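List: handheld-demos
Subject: Re: Folding by hand-held gripper: how many demos before you train?
Date: 09/07/2025

> We have the arms up and running and would like to start on laundry.
> Before we commit to a setup, two questions for anyone who has done
> cloth. First, did you collect with a leader arm and a headset, or
> with the hand-held grippers? Second, how many demonstrations did you
> have before the first policy that did anything you would show to a
> visitor? We have read wildly different numbers. Our bench is a steel
> table, well lit, one camera over the top. We were going to start with
> towels and work up.

Oh, I have been waiting for somebody to ask this! I'm going to go on for a bit, so get a coffee.

Short answer to the first one: hand-held grippers, one in each hand, and I would not go back. We spent most of last winter on remote control with the Avell arms (two leaders, two followers, operator on a stool behind a screen) and we did get folds out of it. But they were slow, and you could see in the data that the operator was thinking about the arms the whole time. Everyone who sat down folded like a person wearing oven mitts. When we moved to the hand-held ones in April, the same people were folding in their own style inside an afternoon. You pinch, you pull, you lay it over, your elbows do what they have always done. I love that about it.

The second thing we changed was where we work. Your steel table is going to give you very clean data and I understand the pull of it, but cloth on a table and cloth on a soft bed are two different jobs. On a bed the fingers can push down a little and get under a hem. On a hard table they skid. Our first Zinero set was all tabletop and the policy that came out of it was lost the moment we put a mattress under the shirt. So the current set, Usero, is collected in bedrooms, on beds, with whatever else is lying there left where it is. 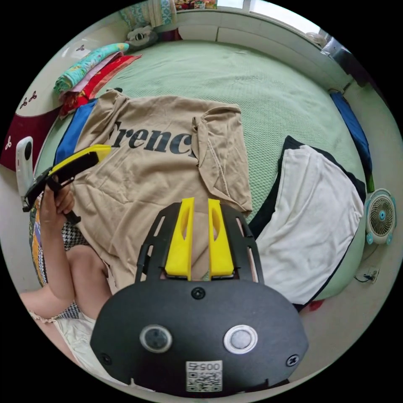

T-shirt back side up on the bed, one sleeve already turned in over the lettering. Gripper 005 nearest the camera.

A word about print on shirts. We used to hand out plain ones, thinking it would be easier on the vision side. I now think printed shirts are a gift. Big letters on the back tell you at a glance which way up the thing is and how far a sleeve has come over, and when you are scrubbing through episodes looking for the bad ones, you can spot a crooked fold from the letters alone. Does the model use it the same way? I can't prove that. We did hold out a group of plain shirts to find out, and the policy did a bit worse on them, but the plain ones are also thinner, so don't quote me.

Now the number. Our first policy that folded a T-shirt from flat, on a bed it had not seen, was trained on 109 demonstrations. Before that we had tried with 7, just for fun (it grabbed the collar and stayed there, very sweet, completely useless), and then with a set of tabletop ones that I don't count. I know 109 sounds low next to some of the papers. Two things make it less magical than it sounds. It was one garment type, and it always began with the shirt spread out flat. If you want it to start from a heap, all bets are off and I would love to hear from anyone who has cracked it.

I would put it this way: don't go for a big total first. Get to 100 good ones of a single fold, train, watch it fail, and then decide what the next batch should be. We wasted weeks collecting five kinds of garment at once and then had no idea which of them was dragging the others down.

Some practical stuff we learned the slow way:

Pick a fold order and write it down. Ours is back up, right sleeve and side, left sleeve and side, hem to collar. Left to themselves, half of our people started on the other side, and the policy trained on the mix would reach for both sleeves and dither in the middle.

Practice runs don't go in the set. We let each new person do 7 folds to get used to the grip and delete every one of them.

Fingers close all the way or not at all. People love to hold cloth lightly, half pinched, and you can't see from the recording whether they have it or not. Ask for a full squeeze.

Keep both grippers in view of each other as much as you can. It is the best check you have on tracking. If the two hands drift apart in the log while the video says they are touching, throw the episode out.

Move at the speed you'd like the robot to move. This is the hard one, as everybody speeds up once they get good at it! We put a slow song on. It works better than reminding people.

And please, recalibrate the finger width when you swap fingers. The Ó Gríofa scripts do this for you if you run them before the session, and will quietly do nothing at all if you run them after. Ask me how I know.

On tracking, you didn't ask, but you will. We had a lot of trouble with plain rooms. One blank bedspread, one blank wall, and the position estimate wanders off as soon as you lean in close to the cloth. Busy rooms are much kinder.

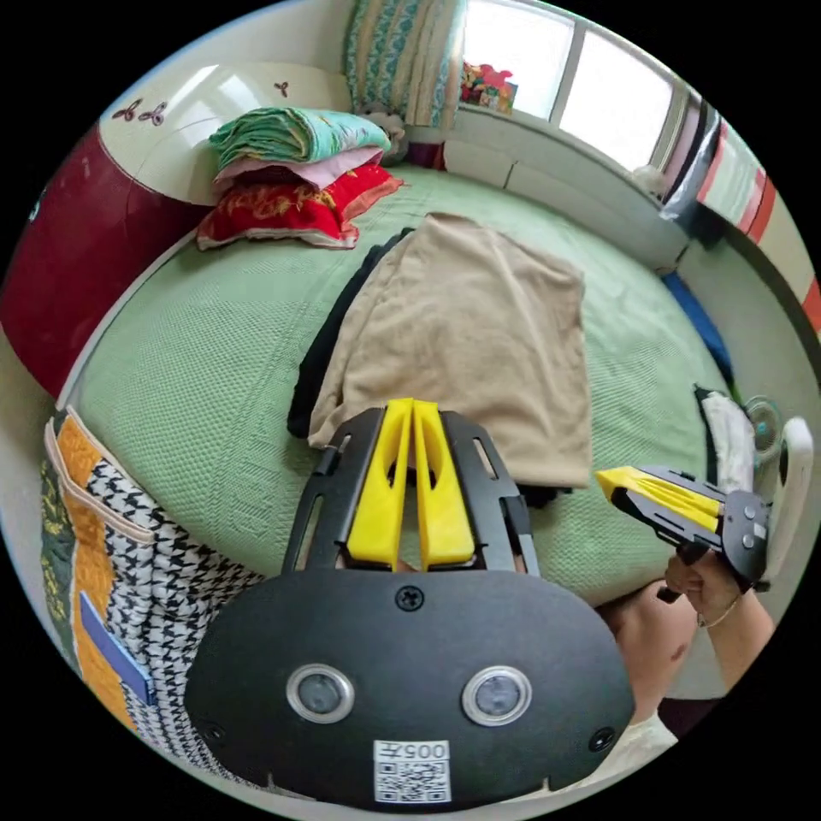
Starting position matters more than I expected, and it's the one part of our protocol I would fight for. Every episode begins with both grippers up, held still for a slow breath, and the garment in full view of both. Then you go in. That little pause gives the tracker a good look at the room before the view fills up with fabric, and in a room like this it has a lot to hold on to: the three flower shapes on the headboard, the pile of bedding in the corner, the bright window with all the colorful bits on the sill. Bright windows do have a cost. If the exposure jumps when you swing toward the glass, you lose a few images on the way back, so we lock exposure at the start and live with a washed-out window. I will take a blown window over a dim shirt any day.

The other thing that pause buys you is a clean cut. Our splitter looks for the two grippers being still at the same moment and slices the recording there. Before that, we were marking episode starts by hand, and I don't wish that on anyone.

Back to your plan of starting with towels. I would say skip them, or do a small batch to check the pipeline and then move on. A towel is forgiving in all the wrong ways. It has four corners that look the same, it doesn't care which side is up, and nearly any fold looks fine at the end. We came out of our towel phase feeling very clever and then shirts knocked us flat. With a shirt there is a right answer, and you'll find out quickly whether your data has it.

What I would keep from your setup is the overhead camera. We don't train on it, but we have one clamped up high for a part of the sessions and it settles arguments. When a fold goes wrong and the gripper views are all fabric, the top view tells you if it was the person, the cloth or the tracking.

Then the move from hands to robot, where I have fewer answers. The reach is the sore spot. A person kneeling on a bed can lean over and get to the far sleeve without a thought, and our arms on their stand can't. So a good share of lovely demonstrations turned out to be unreachable on playback. We now run a reach check on each batch the same evening and send the count back to whoever collected it, so they can work a little closer in next time. People are really good at adjusting once they see it. If you have a longer arm than we do, you may not care.

The failures on the robot side are mostly at the first pinch. It comes down a touch too high, closes on air and carries on with the fold anyway, laying nothing over nothing with great confidence. We added some demonstrations where the person misses on purpose, opens, comes back down and gets it. Those helped more than the same amount of clean ones. I would set aside part of every batch for this kind of recovery.

Things I'd love to hear about from the rest of the list:

Has anyone tried a final press, where you smooth the folded shirt with the side of the finger? Ours leaves a puffy shirt and I would like a flat one.

Does anybody mix remote-controlled and hand-held demos in one training set? We tried it once, with the old Avell recordings, and the policy picked up the slow hesitations from one and the reach from the other. Worst of both, but we may have weighted it badly.

And sleeves that are inside out. Do you teach it, or do you leave the garment out?

I'm happy to share our fold sheet and the reach check with anyone who writes. The splitter too, once I have taken our folder names out of it. Good luck with the first batch, and do post a clip when it folds something, however ugly. The ugly ones are my favorite part of this list.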